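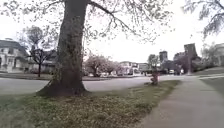

가로수 옆 보도 구간. 왼쪽 잔디띠까지가 순회 점검 범위임.

보도순회 자동화 관련 현장직 회의록 (9월)

일시: 목요일 오후 4시, 2층 휴게실
참석: 순회점검반, 녹지반, 민원접수 담당, 운영과, Pidden 측 기술지원
기록: 순회점검반

1. 지난 회의 이후 경과
운영과에서 Eno 순회 로봇의 시범운영 결과를 보고함. 누적 촬영 3,661장, 이 중 이상 의심으로 분류된 것이 298건. 점검반에서 298건을 현장 확인한 결과 실제 보수 대상이 몇 건인지 질의하였으나 집계가 없다는 답변. 점검반은 이 숫자 없이 "효율 개선"이라는 표현을 보고서에 쓰는 데 반대함. 운영과는 표현을 보류하기로 함.

2. 사진 품질
녹지반에서 먼 쪽이 뭉개져 꽃 핀 나무와 집 윤곽조차 흐린 사진이 있다고 지적. 이런 사진으로 가지 상태를 판정하라는 것은 무리라는 의견. Pidden 측은 로봇의 주목적이 노면이며 수목 판정은 부가 기능이라고 설명함. 녹지반은 계약 설명회 때는 수목 점검이 첫 장에 있었다고 반박. 설명회 자료를 다시 찾아보기로 함.

3. 인력 배치
운영과 안: 도보 순회를 줄이고 해당 인원을 Tawfik 화면 판독 업무로 전환. 점검반 질의 및 의견은 다음과 같음.
- 판독 1회가 90분 연속으로 잡혀 있음. 중간 휴식이 근무표에 없음.
- 걸어서 돌 때는 주민이 말을 걸어 알려주는 것이 많았음. 로봇에게는 그런 말을 하지 않음. 민원접수 담당도 같은 의견이며, 전화가 늘었는지 확인해 보겠다고 함.
- 로봇이 멈추면 결국 사람이 가야 하는데 출동 시간이 누구의 근무로 잡히는지 불분명함.
- 판독 업무로 옮긴 뒤 외근수당은 어떻게 되는지. 운영과는 "검토 중"이라고 답함. 지난번에도 같은 답이었음을 기록에 남겨 달라는 요청이 있어 남김.

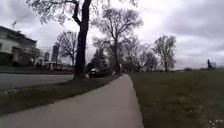 도로와 넓은 잔디밭 사이의 보도 구간.

4. 순회 구간 조정
Pidden 측은 곧고 넓은 보도부터 전면 자동화하자고 제안. 점검반은 이런 길은 원래 손이 가장 덜 가는 곳이고, 쉬운 구간만 로봇에 넘기면 사람에게는 계단, 공사장 우회로, 좁은 골목만 남는다고 함. 1인당 구간 길이로만 업무량을 계산하는 현재 방식은 고쳐야 한다는 데 참석자 다수가 동의. 운영과는 난이도 반영 여부를 Jorden 일정표 담당 부서와 협의하겠다고 함.
나무뿌리 주변 노면 들뜸은 발로 밟아 봐야 안다는 의견도 있었음. Pidden 측은 다음 업데이트에서 개선될 것이라고 하였으나 시기는 밝히지 않음.

5. 정한 것
- 의심 건 현장 확인 결과를 별도로 집계한다. (운영과)
- 집계가 나올 때까지 도보 순회 인원은 줄이지 않는다.
- 판독 근무에 20분 휴식을 넣은 근무표를 다시 짜서 돌린다. (운영과, 점검반)
- 외근수당 건은 서면으로 답변한다. (운영과)

6. 기타
휴게실 판독용 모니터 설치 건은 점검반 전원 반대. 쉬는 곳에 화면을 두지 말 것. 다른 장소를 알아보기로 함.

오후 5시 반 마침. 다음 회의 날짜는 집계가 나온 뒤 공지.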